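7.4 Störung: Greifer schließt ins Leere (Fehler 1303)

Dieser Abschnitt gilt für die Sortierzelle Hutov und für deren Simulationsmodell ab Programmstand 32. Stand des Abschnitts: 29. Dezember 2025. Die Anweisungen aus der Ausgabe vom September sind damit ungültig.

Fehlerbild

Der Arm fährt die Aufnahmeposition über der Schale an, der Greifer schließt, und die Steuerung meldet Fehler 1303 (»Kein Teil erkannt«). Nach drei Versuchen bleibt der Arm stehen. In manchen Fällen kommt die Meldung nicht. Der Arm fährt dann ohne Kugel zur Sortiereinheit und öffnet dort den Greifer. Im Protokoll ist der Vorgang trotzdem als abgelegt verbucht. Dieser zweite Fall ist der ernstere, weil die Zählung danach nicht mehr stimmt.

Vorsicht! Während der Fehlersuche darf niemand in den Arbeitsbereich des Arms greifen, solange die Antriebe eingeschaltet sind. Der Arm kann nach dem Quittieren ohne Vorwarnung anfahren. Quittieren allein ist keine Freigabe zum Hineingreifen.

Ursache

In den gemeldeten Fällen war die Lage der Schale im Programm Kustus nicht mit ihrer tatsächlichen Lage abgeglichen. Steht die Schale schräg auf dem Tisch, liegen die Kugeln am Rand außerhalb des Suchfensters. Eine Kugel dicht an der Sortiereinheit kann außerdem verdeckt sein und wird dann gar nicht erst angefahren. Ein mechanischer Schaden am Greifer ist seltener und wird in Abschnitt 7.6 behandelt.

Prüfung im Simulationsmodell

Prüfen Sie die Position zuerst im Modell und erst danach an der Zelle.

1. Automatikbetrieb beenden und die Steuerung auf »Hand« stellen.
2. Protokoll der letzten 50 Zyklen sichern. Beim Neustart wird es überschrieben.
3. Modell mit den gesicherten Daten laden und bis zum ersten Fehler 1303 laufen lassen.
4. Simulation anhalten, sobald der Greifer über der Schale steht.
5. Stellung des Greifers mit der Lage der Kugeln vergleichen.

Im Modell steht der Greifer in diesem Fall über der hinteren linken Ecke der Schale und hält nichts. Die gelben Kugeln liegen in der Schale, eine davon ist von der Sortiereinheit fast ganz verdeckt.

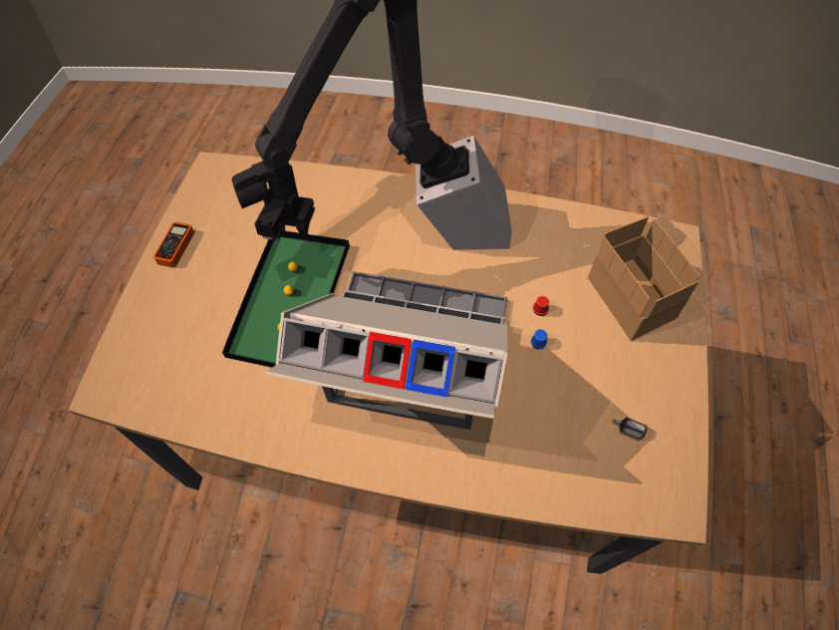
Rugemalira wendet dazu ein, die Prüfung im Modell reiche nicht aus: Wer nur die Simulation korrigiere, übertrage einen sauberen Wert auf eine Zelle, deren Schale inzwischen schon wieder verschoben sei. Man solle die Schale vor jeder Übertragung neu vermessen, auch wenn das eine Schicht aufhält. Der Einwand ist berechtigt und in den folgenden Schritten berücksichtigt.

Abgleich an der Zelle

6. Antriebe ausschalten und gegen Wiedereinschalten sichern.
7. Schale an den Anschlag schieben. Lässt sie sich nicht anlegen, den Winkel messen und notieren.
8. Lose Gegenstände vom Tisch nehmen, auch Messgeräte und Werkzeug. Sie können vom Arm erfasst werden.
9. Arbeitsbereich verlassen, Antriebe einschalten und in Kustus das Menü »Lage Schale« öffnen.
10. Nacheinander die Ecken der Schale im Handbetrieb anfahren und jeweils mit »Übernehmen« bestätigen. Nur mit verminderter Geschwindigkeit fahren.
11. Neuen Lagewert speichern und das Modell damit neu laden.
12. Zuerst einen Probelauf im Modell, dann einen an der Zelle durchführen. An der Zelle bleibt eine Hand am Zustimmtaster.

Hinweis: Ein Versatz von bis zu 3 mm wird vom Greifer ausgeglichen und muss nicht korrigiert werden. Darüber ist der Abgleich immer vollständig durchzuführen – einzelne Ecken nachzutragen genügt nicht.

Wenn der Fehler ohne Meldung auftritt

Fährt der Arm leer zur Sortiereinheit, ist die Teileabfrage abgeschaltet oder fehlerhaft. Prüfen Sie in Kustus unter »Überwachung«, ob die Abfrage vor dem Anheben aktiv ist. Bei Zellen, die mit dem älteren Paket Pomlow eingerichtet wurden, steht dieser Wert nach einer Aktualisierung auf »Aus« und muss von Hand gesetzt werden. Gleichen Sie danach den Inhalt der Fächer mit dem Protokoll ab und tragen Sie Abweichungen als Fehlzählung ein.

Achtung! Die Zelle darf mit abgeschalteter Teileabfrage nicht im Automatikbetrieb laufen, auch nicht für einen kurzen Test.

Tritt Fehler 1303 nach dem Abgleich erneut auf, Zelle stillsetzen und den Kundendienst verständigen. Halten Sie das gesicherte Protokoll, den alten und den neuen Lagewert sowie den Programmstand bereit.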